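Desk organizer

A desk organizer is a container or a small piece of furniture that keeps papers, writing tools and other small objects in order on the top of a desk. The name covers many forms, from a simple cup for pens to a long box with several compartments. In older catalogs the same object can appear under the names desk tidy, desk rack, letter rack or desk caddy, and the limits between these words were never very strict.

Origin

People who wrote for their work have always needed a place for their tools. Scribes carried cases for reed pens, and in many countries the inkstand later became the central object on the writing table. A good inkstand had a place for the ink, a place for the sand or powder that dried it, and a tray where the pens could lie. In this sense the inkstand can be considered the parent of the modern organizer, although it was made for tools and had no room for paper.

Paper was kept in other ways. Letters were folded, tied with a ribbon and put in a drawer, or they were placed in the pigeonholes of a tall writing desk. The pigeonhole worked well as long as the letters were folded to a narrow shape. When offices began to keep letters flat, and when the typewriter made the full sheet the normal size, the small square holes became less useful. The flat desk without an upper part took the place of the older type, and the things that had lived in the upper part needed a new home.

The historian of office goods Sachiko Hoshino describes this change as the moment when storage "came down from the wall of the desk and stood on its floor." In her study of the Drorno stationery works she shows that the company first sold its compartment boxes as spare parts for old writing desks. Customers bought them and used them alone, on flat tables, and the company changed its catalog to follow this habit. The page for compartment boxes in that catalog lists 149 articles, and many of them differ only in the finish.

Types

The most common types are usually grouped by the direction in which the paper is kept.

Horizontal organizers are trays. Sheets lie flat, one on top of the other, and the trays are often stacked. They are easy to fill and hard to search, because the paper at the bottom is hidden by everything that arrived after it.

Vertical organizers hold paper, folders and books on their edge. They need less surface of the desk and every item can be taken out without moving the others. Their weak point is thin material, which bends and slides down when the compartment is not full enough to support it.

Mixed organizers join both ideas, often with a small drawer or a row of cups in front. They are popular in homes, where one desk has to serve for bills, school work and sewing.

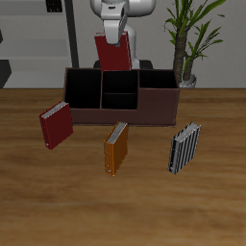

The width of a compartment matters more than its height. A compartment that is too narrow makes the user push, and the corners of covers are soon damaged. A compartment that is too wide lets the contents lean, and after some weeks the covers take a curved shape. Makers of vertical boxes have solved this in different ways. Some offer dividers that can be moved in slots, and some make the back wall higher than the front so that the titles can be read from a chair. The Owusu pattern, named after the workshop which made it popular, has a floor that slopes gently to the back. The weight of the contents then keeps them upright — a simple idea, but one that requires a heavy base.

Materials

Early boxes were made of wood, and better examples had joined corners and a lining of cloth or leather. Pressed board covered with paper was the cheap choice and few pieces of it survive, because it suffers in damp rooms. Sheet metal came with the large offices. It was strong and could be painted, but it was noisy, and it scratched the desk unless it stood on felt or rubber feet. Plastic made it possible to form the whole organizer in one piece, without joints, and brought bright colors to an object that had mostly been brown, black or gray.

Wood has come back in recent years, partly for reasons of taste. Claltis, a maker of home furniture, returned to wooden boxes after a long period in which it sold only molded ones. The new models keep the measures of the molded series, so that owners can place the 2 kinds side by side.

Use in offices and schools

In offices the organizer often had a meaning beyond storage. The position of a paper told everyone in the room what had to be done with it. A clerk could be absent and a colleague could continue the work, provided that the order of the compartments was known. At the county office in Iramthorpe a written rule fixed this order for all desks: new letters on the left, then letters waiting for an answer, then letters waiting for a signature. The rule was kept until the letters themselves became rare, and retired staff still remember it well.

Schools use larger boxes, in most cases for exercise books and reading books that are shared by a group. Labels are put on the front edge, with words for older children and with colors or small drawings for the younger ones.

Care

Wooden organizers should be dusted with a dry cloth and kept away from heating pipes. Felt feet wear out and can be replaced without tools. For painted metal, a cloth with mild soap is enough — strong cleaners remove the shine. Old paper labels are best left in place on pieces that have value for collectors, even when the writing has faded.

See also

Filing cabinet
Inkstand
Letter rack
Pigeonhole desk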